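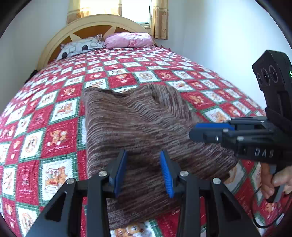 Ayane Ikeda asked after the April round whether the bedroom items could be cut back to smoke alarms and windows, as the rest had come up clear two rounds running. The items stay in. A clear result is a result, and the bedrooms are where occupants spend the most unattended hours.

Fuvholm guest cottages - room inspection checklist with comments
Applies to: all sleeping rooms, Pichler wing and Jilloner wing
Result codes: P = pass, M = monitor, F = fail, N/A = not applicable

1. Smoke alarms

1.1 Alarm fitted on ceiling, clear of the cornice and of any fan. P
1.2 Alarm sounds on test button. P
Comment: Pichler 4 sounded on the second press. Push the button fully home and hold it. Retested, passed.
1.3 Interconnected alarms sound together. M
Comment: Jilloner 2 lagged the others by several seconds. Recheck next round with someone standing in the hallway.
1.4 Replace-by date legible on the body. P
1.5 Insect screen free of dust and web. F
Comment: Both end rooms in the Jilloner wing. Vacuumed with the soft brush during the inspection, now clear. Add to the cleaning sheet.

2. Windows and blinds

2.1 Sash opens and closes without a tool. P
2.2 Opening limiter fitted where the drop outside is more than one storey. P
2.3 Limiter screws tight. M
Comment: Pichler 6, lower screw turning in the frame. Longer screw fitted as a temporary measure. The timber around the hole is soft and will need filling before the screw can be relied on.
2.4 Blind cords secured to a cleat or tensioner, no loose loop within reach of a child. F
Comment: Pichler 1. Cleat present, cord not wound on it. Guests undo it and leave it. Swap to a wand control when the blind is next replaced.
2.5 Sill height measured from finished floor. Recorded at 860 mm in the Pichler wing and 900 mm in the Jilloner wing. No change from the last sheet.

3. Electrical

3.1 Outlets firm in the wall, no cracks or scorching. P
3.2 Safety switch trips on test. P
3.3 No power board plugged into another power board. F
Comment: Jilloner 5. Second board removed and handed to the office. The room has one double outlet on the wrong side of the bed, so this will come back until an outlet is added.
3.4 Bedside lamp flex sound along its full length. P
3.5 Globe wattage within the rating marked on the fitting. P
3.6 Electric blankets. N/A
Comment: Withdrawn from all rooms. If one turns up in a cupboard, tag it and take it out.

4. Heating

4.1 Panel heater fixed to wall, brackets tight. P
4.2 Clear space of 30 cm in front of and above the heater. M
Comment: Met in every room on the day. In Pichler 3 the marks on the carpet show that the chair spends part of its time closer than that. Chair moved to the window side.
4.3 Illodetti thermostat reads within two degrees of the hand thermometer. P
4.4 Nothing draped on the heater, no rail or hook above it. P

5. Beds and bedding

5.1 Frame stable, no movement at the joints when pushed from the foot. P
5.2 Slats seated and none split. M
Comment: Pichler 2, one slat bowed. Turned over, acceptable for now.
5.3 Castors locked or cupped. P
5.4 Spreads and throws clear of heater, lamp and outlet on all sides.

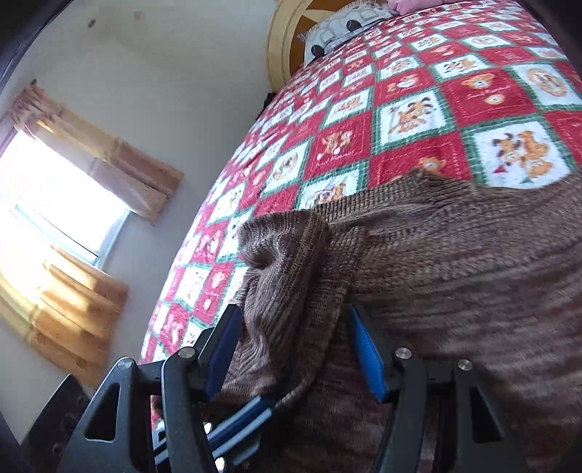
Result P throughout, though with less margin on the heater side in the narrow rooms. The check is made with the spread hanging at its full drop. A spread that has been tucked in should be pulled out before the distance is taken, then tucked back.
5.5 Spare blankets stored on a shelf, not on the floor of the wardrobe next to the outlet. P
5.6 Bunk guard rails. N/A

6. Floor and exit path

6.1 Door opens fully and latches. P
6.2 Door opens from inside without a key. P
6.3 Path from bed to door clear. P
6.4 Rugs backed or taped. F
Comment: Jilloner 3, tape lifted along one edge. Rug rolled up and removed. The floor underneath is sound and the room can run without it.
6.5 Exit plan on the back of the door, right way up for the room. M
Comment: Jilloner 4 carries the plan for its mirror-image neighbour. Correct copy ordered under job 1322. Until it arrives the old plan is to be taken down, as a reversed plan is worse than none.

Follow-up

Items marked F are to be closed before the room is next let. Items marked M carry forward with the room number and go at the top of the next sheet. Enter the closing initials beside the item itself - the last sheet had them all in the bottom margin and two could not be matched to a room.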